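Subject: Re: [hevcombe-quilters] Washing feedsack pieces before cutting??
From: Fernanda Prata
Date: 28 March 2016

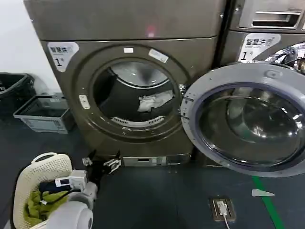

Iqra, quick answer before I have to run out, then a longer one because I can't help myself. Yes wash them. All of them, even the pretty ones, even the ones that look like they never got used. Old feedsack is a loose weave cotton and it shrinks like crazy the first time it meets real heat, and I mean real heat, a big dryer like that number one with the drum door wide as a cake stand, or whatever you have at home. A single white cloth crumpled in the bottom of a machine that size gets tossed about much harder than it would in a full load, so keep that in mind for your odd pieces. Shrink it now or shrink it later inside a finished quilt, those are your choices.

Iqra Chaudhry wrote:

> Hi all, new-ish here, mostly lurking. I bought a box lot at the Godinho
> estate sale, mostly feedsack and some shirting, maybe a little rayon I
> can't tell. Some of it still has the chain stitch along the side and
> there is printing on two of the plain ones. I want to make a lap quilt
> for my aunt, nothing fancy, nine patch or a rail fence.
>
> Questions. Do I wash before I cut or after I piece? My mother in law
> says never wash old fabric. The lady at the sale said boil it. Also how
> do I get the printing out of the plain ones, or should I not? And what
> do I do about the smell, it was in a basement.
>
> Also what batting. I have half a roll of the Clustari from another
> project but it's pretty puffy.
>
> Thank you!! Iqra

OK so in order, more or less.

WASHING. Before you cut. Never after piecing if you haven't done it before, the seams pucker and the red ones bleed into the white ones and then you cry. Do not boil. I know people did, my grandmother did, but she was boiling sheets and those sheets were new. Seventy-odd year old cotton that's been folded in a basement has weak spots right along the fold lines and boiling will find every one.

What I do. Open everything out flat first and shake it outside. Take out the chain stitch if there is any – find the right end and pull, it zips right out in one go and it's the most satisfying thing in the world. If it doesn't zip you're on the wrong end, try the other one. SAVE THE STRING. I have a jar. It's good strong cotton and you can tie a quilt with it, which for a lap quilt for your aunt would be really sweet.

Then sort. Lights, darks, and anything red or that deep navy goes all by itself. Test the reds, wet a corner and press it on a paper towel. If it comes off pink, soak it alone in cool water, change the water, keep changing it till it's clear. I had a red check once take most of a weekend. Some never quit and those I use for something that won't get washed, potholders no, wall hanging yes.

Soak first in the tub, cool water, little bit of plain soap. The water will go brown. Really brown. Like tea. Don't panic, that's old sizing and dirt and whatever was in the basement. Drain and do it over. When you lift it out don't grab one corner and haul, wet cotton is heavy and that's how you get a rip. Put an old sheet in the tub underneath and lift the sheet.

After that the strong pieces can go in the machine on gentle, in a zip pillowcase or a mesh bag, so the raw edges don't turn into a birds nest. Weak pieces, skip the machine, roll in a towel and lay flat.

Drying. Strong pieces, warm, take them out a bit damp and iron them damp. You'll get them much flatter than if you let them go bone dry. Pull them square while you iron. Feedsack is almost never on grain, it got cut fast and printed crooked, and a stripe that looks straight will be off by half an inch by the other side. Decide if you're going by the print or the thread and stick with it. For a nine patch I go by the thread, nobody's going to check.

The shirting is probably fine, treat it like the lights.

RAYON. If you really have rayon take it out of the pile. It goes limp as a noodle wet and it frays if you look at it. Burn test if you aren't sure, snip a thread, hold it with tweezers over the sink. Trouble is rayon and cotton smell pretty much the same burning, both like paper, so what I actually go by is the wet test. Wet a thread and pull. Cotton holds, rayon snaps right at the wet spot. Easy.

PRINTING ON THE PLAIN ONES. Please wait on this!! What does it say? If it's a mill name and it's clear, people on this list would trade you a stack of prints for it. Somebody in November was asking for anything with a flour mill on it, look in the archive, I think the message number was 2602 but don't hold me to it. I've seen them framed, I've seen them used as a quilt back with the lettering dead center and it looks wonderful. If you have your heart set on getting it out, the old way was lard or kerosene rubbed in overnight, then lye soap. I am not telling you to put kerosene on anything. Long soaks with washing soda will fade some inks. Some you'll never move. My own mother had a slip that said 98 LBS NET across the back till the day it fell apart.

No bleach. I'll say that again, no bleach. It goes on eating after you think you've rinsed it and you won't see the holes for a year.

SMELL. Mostly the soak will handle it. White vinegar in the second rinse, a cup or so. Then a breezy day on the line if you have a line, in the shade, not full sun because the prints fade. If it's still musty after that do it over. If there are black specks that don't budge that's mildew and it's in the fiber, cut around it. Don't store any of it with the clean stuff until you're happy. I once put one bad piece in a drawer of good ones and had to wash the whole drawer plus the drawer.

And not in plastic! Cotton pillowcase, refold now and then in a different place so you don't get those brown fold lines.

BATTING. The Clustari is a nice batting but I agree, too puffy for this. These old cottons are thin and soft and a high loft pushes on the seams, and if it's polyester you might get it coming through the weave in little whiskers. (ask me about my blue quilt. don't.) I'd use a thin cotton, or cotton with a bit of wool if your aunt gets cold. I used the Clultero thin on my last two and liked it fine, it needles easily and it doesn't shift much. Wash that too if the package says you can, some you can't, read it. Or a flannel sheet! Plenty of old ones have a flannel sheet or a worn out blanket inside. For a lap quilt it's plenty.

Save the Clustari for a kid quilt, they love puffy.

WEAK SPOTS. Hold every piece up to the window after it's washed. Thin places show as light. Mark with a bit of tape and cut around, or iron a featherweight interfacing on the back if it's a print you can't live without. I don't back everything, it makes the quilt stiff and the hand is the whole point of feedsack. Shorter stitch than normal when you piece, and I go a fat quarter inch on the seam, really closer to three eights, because the loose weave pulls out. Just cut your squares bigger to make up for it. Press to one side, not open.

Rail fence vs nine patch. Nine patch for small scraps, rail fence if you have long bits. With a box lot you probably have both so I'd cut everything usable into strips first and see what you've got before you pick. Leave out 13 or so of your favorites for the border or you'll use them all up in the middle, I do it every time.

Yor mother in law isn't wrong exactly. If it's a finished old quilt or a whole unopened sack in mint condition, leave it be, washing takes the value down. But for a quilt somebody's going to have on their knees with a cup of coffee, wash it. It's going to get washed sometime and better you find out now.

Other stuff while I'm here. Hevcombe meeting is moved to 6 on account of the room, same door. I'm bringing the scrap tubs, PLEASE take some, there is over 2000 pieces of something in there and my husband has opinions. If anyone still has my big square ruler with the chipped corner I'd like it back. And Iqra bring the box! Unwashed is fine, just maybe keep it in a bag till we've had a sniff.

Oh and needles, use a fine sharp, new one. Forgot that. An 80 or even a 70. The old ones snag.

Gotta go
Fernanda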